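Sistia Two-Arm Bag Handling Set
Research equipment / Manipulation / Soft containers
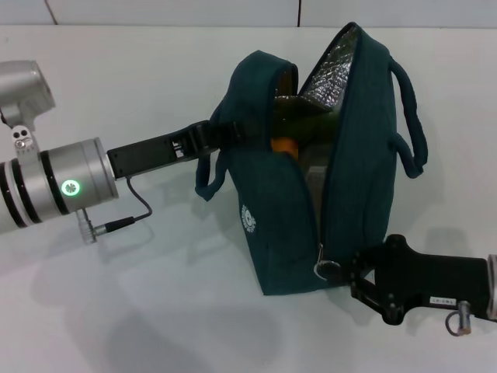 Bit-na So asked whether the second arm earns its cost, given that one arm and a clamp will open most bags. For rigid boxes we would say no. For fabric bags the clamp has to be placed again every time the bag slumps, and in our comparison that placement was where most of the operator's time went. The set is sold with two arms for this reason, and the method it ships with depends on both.

What it is

The Sistia set is a tabletop station for research on opening, unpacking and closing soft containers with zippers. It comes with the method we developed on it, called hold-and-follow, and the full training record. It is meant for labs that want to repeat the result or start from it. It is not rated for production use.

The method

A zipper on a stiff case can be treated as a fixed track. A zipper on a lunch bag can't. The track bends when the slider is pulled, the bag leans toward the pull, and the two sides of the opening drift apart at different rates. A policy that learns only the slider motion tends to drag the whole bag across the table.

Hold-and-follow splits the job between the arms. One arm is the holder. It presses or grips the fabric near a handle and keeps a light steady load on it. The other arm is the follower. It takes the pull tab and moves it along the seam in short strokes. After each stroke the holder may shift, and the follower waits until it has settled. The roles are not tied to left or right. They are chosen at the start of each run from where the pull tab is found.

The two arms share one policy. We tried separate policies first and dropped them. They worked when the bag was facing the way it had been in training and fell apart when it was turned.

Training record

The record holds 2,871 runs, all driven by hand by trained operators. It covers 13 bags of different sizes, fabrics and linings. Each run includes head camera video, both wrist positions, gripper opening and a text note on the outcome. Failed runs are kept and marked. We found that removing them made the policy worse at letting go of a bad grip, so please do not filter them out before your first training pass.

Bags were loaded with ordinary contents before each run. An empty bag folds flat and is an easier and less useful problem.

Results

On bags from the training record, hold-and-follow opened the zipper fully more often than the single-arm baseline with a clamp, and with far fewer bags pulled over. On bags it had not seen, the gap was smaller but went the same way. The complete tables are in the method report supplied with the set.

Closing is harder than opening. The slider needs both sides of the track brought together ahead of it, and a full bag pushes them apart. We report closing results separately and do not recommend quoting one number for both.

Foil linings caused trouble for the depth estimate in early work, because the reflections move when the lining does. The current version uses color images and joint readings only. Nam-gil Woo's note on this is included as an appendix to the report.

Known limits

The policy does not handle drawstrings, snaps or hook-and-loop closures.
Very small pull tabs are often missed. A cord loop tied through the tab helps.
Thin fabric can be caught in the slider. The follower stops when the load rises but does not back up on its own.
Long shoulder straps should be tucked away. Short carry handles are fine.
Strong side light changes the result. Use even overhead light and a plain table surface where you can.

What is in the box

2 arms with grippers and mounting plates
1 head camera with stand
4 pairs of spare finger pads
Riedl cable kit
Pulow control box with power supply
Drive with the training record, policy weights and method report
Calibration board

The table is not included. It should be rigid, flat and deep enough for both arms to reach the center without crossing. Bags are not included either. The report lists the sizes we used.

Setup

Bolt both mounting plates to the table before connecting power. Run the calibration with the board flat at the center, then repeat it with the board raised on the supplied block. Check that the cables at both wrists hang free through the full turn of the joint. A tight cable shows up as a false load reading on the holder, and the follower will then stop early on every stroke.

Retraining on your own bags can be done from the supplied weights. Add your runs to the full record and train on both together. Training on the new runs alone loses the older bags quickly.

Compatibility

The control box accepts commands from the Irico software kit, version 4 and later. Earlier versions can replay recorded runs but cannot run the shared policy.

Ordering

Sets are built to order. The next build starts in July. The training record and report can be ordered without hardware by labs that already have a two-arm station. State the gripper model when you ask for a quote, as the finger length affects which runs can be replayed.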